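Wollum Mesh Notes
README for release 12

Wollum is a collection of part meshes for testing file converters, viewers and mesh repair tools. It holds 257 models, all of them closed solids built from simple shapes: cylinders, cones, boxes, spheres and sweeps. There are no scanned objects and no organic shapes. The set was put together to answer a narrow question, namely whether a model that goes into a converter comes out with the same volume, the same normals and the same units.

Last revised February 5, 2018.

Contents

parts/ holds the models, one folder per model.
reference/ holds the expected volume, surface area and bounding box for each model.
broken/ holds 15 models with deliberate faults.
tools/ holds the check script and the unit table.
CHANGES lists edits by release.

Each model folder contains a source file in the Osto text format, a binary STL and an OBJ. The OBJ and STL are both exported from the Osto source. If they disagree, the source is correct.

Naming

Model names are lowercase, with hyphens between words and no version number. The first word gives the family (tube, block, plate, bracket, knob). Names are stable across releases. A model that has to change shape gets a new name, and the old one moves to the retired list in CHANGES.

Units and axes

All lengths are in millimeters. The Z axis is up. Models rest on the Z = 0 plane unless the reference file sets the flag "floating". STL carries no unit information, so a converter that assumes inches will produce a part 25.4 times too large. The check script reports this as a unit error and skips the remaining tests for that part.

OBJ files use the same axes as the STL files. Some viewers rotate OBJ on import. Turn that off before comparing.

The tube family

The tube family is the one most users start with. Each part in it is a stack of cylinders of differing radius, joined end to end on a shared axis, in some cases with a rounded shoulder. The joins are where converters fail most often. A careless export leaves the inner disk in place between two sections, which gives a mesh that looks right from outside and reports the wrong surface area.

Curved walls are split into flat facets. Smooth shading hides the facets in a viewer, so a render is not a test of facet count. Use the numbers in the reference file.

Renders supplied with the set use mostly gray material, a plain backdrop and no texture. Color is not part of any test.

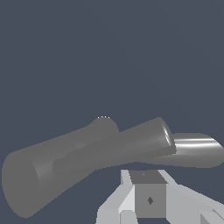
Broken models

The models in broken/ should be rejected or repaired, depending on what your tool claims to do. The faults are:

- open edge loop at an end cap
- flipped normals on part of a wall
- duplicate faces
- zero-area triangles
- an interior disk left between joined sections

Each of the 5 faults appears in three models of increasing size. The fault type is recorded in the reference file and not in the model name, so that a tool can't pass by reading names.

Running the check

1. Convert the contents of parts/ with your tool and write the results to an empty folder. Keep the model names.
2. Run tools/check with two arguments, the output folder and the reference folder.
3. Read the summary. A part passes when volume and area are within the tolerance listed for it and no edge is left open.

The script needs no network access. It reads STL and OBJ only. Output in other formats has to be converted back first, and errors from that second step will be counted against the tool under test.

Tolerance is set per part. Parts with small radii have looser limits on area.

Known problems

The reference area for plate-slot-long was computed before the slot ends were rounded. It will be corrected in the June release. Until then the script prints a warning for that part and does not count it.

Kirkodus import merges vertices closer together than its default weld distance. This collapses the thinnest washers. Set the weld distance to zero.

The Hoarau viewer draws floating parts on the ground plane. The file is not altered, only the display.

Very long paths on Windows can stop the script before it reaches the last folders. Unpack the archive close to the drive root.

What the set does not cover

Assemblies, materials, animation, texture coordinates and vertex color are all outside the scope. So are files with more than one solid. Requests for these are kept on a list but none is planned.

License

The models, reference values and renders may be copied, changed and redistributed with or without credit. The check script carries its own license text at the top of the file. Changed models should be renamed before they are passed on, so that reference values don't get matched to the wrong shape.

Reporting errors

Send the model name, the release number, the tool and its version, and the full script output. Reports without the script output can't be reproduced and are closed.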